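The 14 and the half-built timetable

I have lived in Nuldale long enough to have opinions about the bus, which I suppose is how you can tell a person has really settled in. When I moved here I thought I'd be driving everywhere. Then the car needed a new transmission, and I took the 14 for a month while I thought about it, and the month became a couple of years (I did get the transmission fixed eventually, but the habit had stuck by then).

The 14 runs from the Tusetti Street end of downtown out past the library, over the creek, and up the long hill to Ngcobo Park, where it turns around by the tennis courts and comes back. It's a lovely ride in the fall. It is also a bus that comes every forty minutes if you're lucky, and when a bus comes every forty minutes you really do need to know when it's coming. Miss it by a minute and you've got time to walk home, make a sandwich, eat the sandwich and walk back.

For years the way you found out was a folded paper timetable, which I'm fond of and still keep in my coat. Then last spring the city signed up with Pilo, the trip planning app, and we were told we'd have live arrival times for every stop. I was thrilled! I told everybody at work, including a few people who plainly did not care.

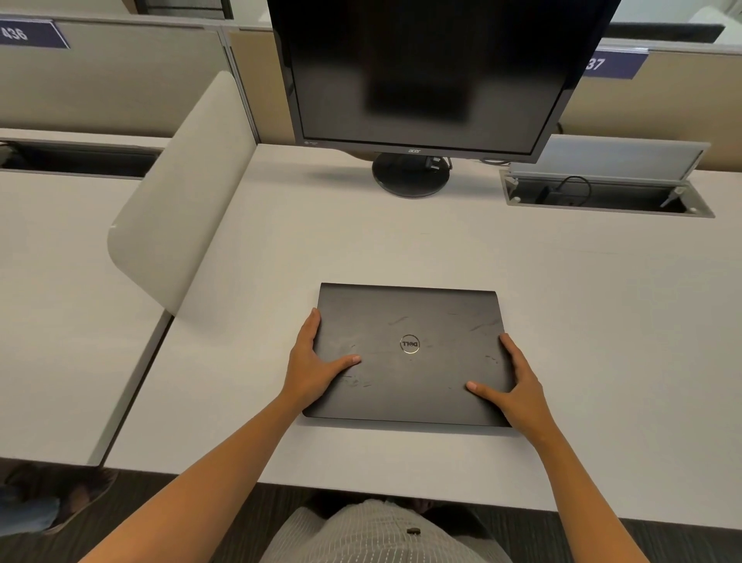 So I've been using it since spring, and I want to be fair, because there's a lot about it I like. The map is clear. It knows about the detour on Tusetti Street, which the paper timetable never will. It tells you when to get off, and that's a kindness if you're the sort of person who reads on the bus and looks up three stops too late. My mother-in-law used it on her last visit and got herself all the way to the park and back without calling us once.

But the live times only cover part of the system. The city's own web page says there are 463 stops in Nuldale, and 426 of them are in the app. That sounds pretty good until you learn that most of the missing ones are on the hill, and a good many of those are on my route. If you're standing at the top of the hill in December with the wind coming across the ball fields, the app will cheerfully suggest that you walk back down to the bottom and catch the bus there.

I wrote to the transit office about this, and to their credit I got a real answer from a real person, and it only took a week. The stops on the hill were renumbered when the street was widened, and the new numbers never made it into the file that gets sent to Pilo. The old numbers are still in there, pointing at places where there isn't a stop anymore. Somebody has to go through and match them up. It's on the list. I believe it's on the list! I would just like to know how long the list is.

What I keep thinking about is how many people this touches. The last ridership sheet the city put up had 1,578 boardings a week on the 14, and plenty of those must be up on the hill, with the senior apartments there and the middle school just below. The kids have figured it out, of course. They text each other when the bus goes by the library. The folks in the apartments have a sheet taped up in the lobby, and somebody corrects it in pencil whenever the schedule changes, and I have to say I've walked in there and used it myself.

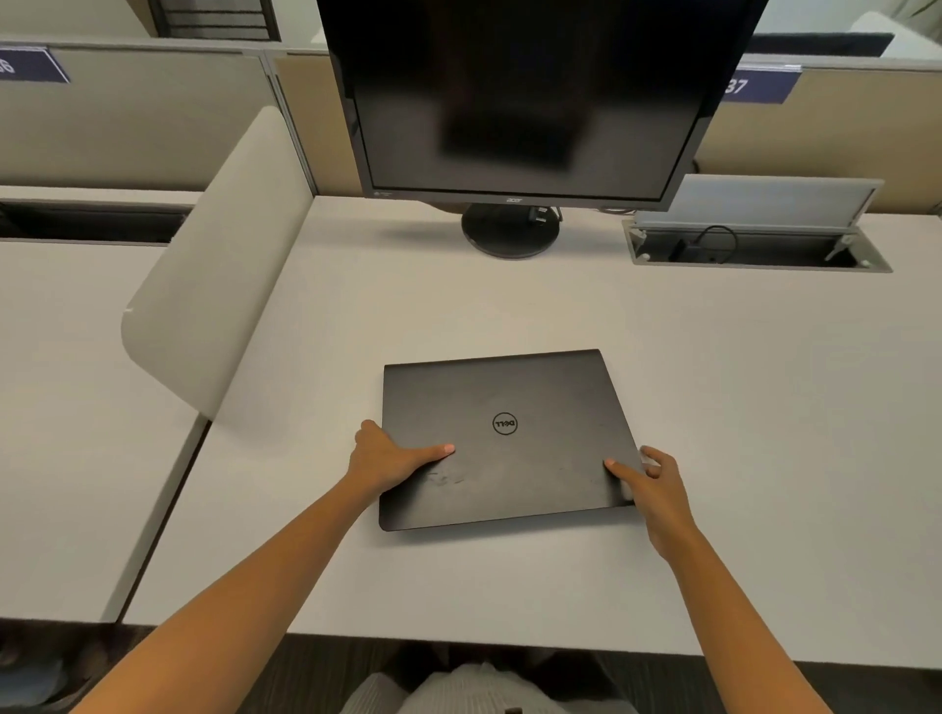
The old Dell, lid down.

The other thing I'd ask for, while I'm asking, is a printed number at each stop. Some of the poles have a little sticker with the stop number on it and some have a pale square where a sticker used to be. If you don't have a phone, or yours is dead, you can still call the automated line and punch in the number, and the automated line is very good, much better than you'd expect. It reads out the next two buses in a calm voice. But you do have to know the number.

The transit office takes comments by email and at the counter downtown, and the counter is open until five. If you ride the 14, or used to and gave up on it, please send them a line and mention the hill stops. Mention which stop is yours, too, with the cross street, because they told me that helps with the matching.

I'm going to ride up to the park this weekend with a notebook and write down every number I can still read off a pole. If anyone wants to take the other side of the street, leave a comment and I'll bring the thermos.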